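23 October 2026

Shop sim, block stacking. Picking up from where the June notes stop.

Rebuilt the Driltwood scene from scratch this morning. The old file had picked up so many offsets that I no longer trusted where the table was. New one has the table, the main arm, the second small arm on its pedestal at the right, the mat and the four toy blocks. Walls and floor are the stock room, no point spending time on those.

Arm base is now the world origin. Everything else is placed from there. In the old file the origin was a room corner and every number had to be converted before it meant anything on the real bench, and twice we converted it wrong.

Table height set to 700 mm to match the bench in the shop. Aisyah Lumbantobing measured it again after the new feet went on, so use her number and ignore the one penciled on the wall.

Gripper: open pose works from the script. Fingers were mirrored wrong in the first import (left finger followed right, both swinging the same way). Fixed by flipping the axis on the left joint. Kustby exports always seem to do this, so check it first next time.

Ran the approach move with the Rindlow planner. Start pose is gripper open, up over the left part of the table, pointing down. First plan went through the elbow-down solution and clipped the tabletop. Added a joint limit on the elbow and it now stays arched over the top the whole way. Planning time went up a little, still fine. 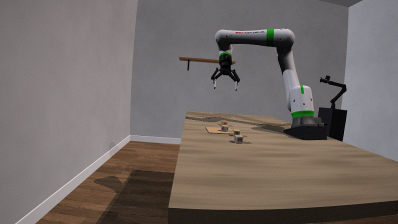

Does the long wooden bar need to be in the collision model? For now it does, as one plain box with the peg left out, and the peg gets its own shape once we start planning moves underneath it.

Bar is still floating where I placed it by hand, gravity off for that one body. I want to get the clearance next to the gripper sorted before it gets a proper mount. At the moment the planner treats it as fixed.

Physics step was at 2 ms and the blocks jittered on the mat. Tried a few things:

- lower friction on the mat – no change
- thicker mat – worse, blocks crept toward the edge
- more solver passes – jitter gone, sim noticeably slower
- contact margin on the blocks cut down, solver passes back to default – jitter gone, speed OK

Kept the last one. Let it run 400 steps with the arm parked and the block positions held to the last digit I log.

Shadows are heavier than in the shop. The detector we train on these renders (Shin branch) had trouble with the letter faces last time, and I suspect it was learning the shadow edges. I'd like a second light before anyone makes a new batch. Not touching it today, the lighting file is shared and Aisyah has changes in it.

Small arm on the pedestal is in the scene for collisions only. No controller loaded. It holds its bent pose and the planner avoids it. If it starts to sag after a reload, the joint locks didn't get saved – open the file, lock, save again.

Ran the approach 6 times from the same start pose after the elbow fix. All 6 stayed clear of the bar and the table. Haven't tried any grasps in the new scene.

To do:

- second light, after talking to Aisyah
- peg as its own shape
- finger pads, current friction value is a guess
- grasp on the nearest block first, it's off the mat so one less contact to worry about
- copy the elbow limit into the real arm's config, and do NOT run it there before the e-stop cable is replaced

Scene saved as a new file next to the old one. Leave the old one alone until the grasps work, the June plots still point to it.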